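Section 4: Everyday Weighing

By now your Miluslow 955 should be unpacked, leveled and showing a zero. If it is showing anything else, go back to Section 3 and read the part about the packing foam you left under the platform.

4.1 Before you start

The 955 weighs from 5 g to 3000 g. Below 5 g the display will offer a number, and you should treat it the way you would treat directions from a stranger who is also lost. Above 3000 g it shows OVER and beeps until you take the item off. The beep cannot be turned off. We have asked.

CAUTION: Do not stand on the scale to see whether it works. Your warranty covers many things, and this is on page one of the things it does not cover.

4.2 Weighing with a container

1. Press ON. Wait for the four dashes to go away.
2. Place the empty container in the middle of the platform. Bowls, boxes and baskets are all fine, provided no part of them touches the counter.
3. Press TARE once. The display returns to zero. Pressing it several times, harder, gives the same zero.
4. Add your food. Set it down gently; a peach dropped from shoulder height weighs the same as one placed, but the sensor takes it personally.
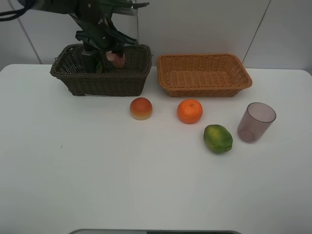 Figure 4. Wicker basket with a braided rim.

5. Read the weight when the small circle at the left of the display stops blinking.
6. To add a second ingredient, press TARE again and repeat from step 4.

NOTE: The container counts toward the 3000 g limit, even after you have tared it. A heavy stoneware bowl can use up half of your allowance before any flour arrives.

NOTE: Woven baskets shed crumbs and bits of stem. Check under the platform on Sunday, or whichever day you clean things.

4.3 Weighing long or awkward items

Loaves, squash, blocks of chocolate and other items with ambitions beyond the platform need a little care.

1. Press TARE with nothing on the platform.
2. Lay the item across the center, with equal overhang on each side.
3. Check that neither end is resting on the counter, the wall or the toaster.
4. If the item rolls, stand it in a tared container. Propping it up with a finger will weigh part of the finger.
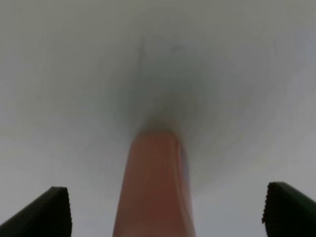
5. Wait for the circle to stop blinking, then read the weight.
6. If the display keeps changing, switch off any nearby fan and try again.

4.4 Auto-off

The scale turns itself off after 50 seconds without a change in weight. It will do this while you are looking for the sugar. Hold UNIT and ON together to disable the timer, and keep spare batteries in the house.

4.5 Saving weights to Tutport

Open the Tutport app, choose Tseng Kitchen from the list of devices, and tap Pair. The name comes from the radio module and we are aware that it is not the name on the box. Saved weights appear under Sevutura, our recipe log, in whatever unit you used last.

Thanks go to Chak-lun Su, who tested this section in August and sent back eleven pages of remarks, nine of them about the beep.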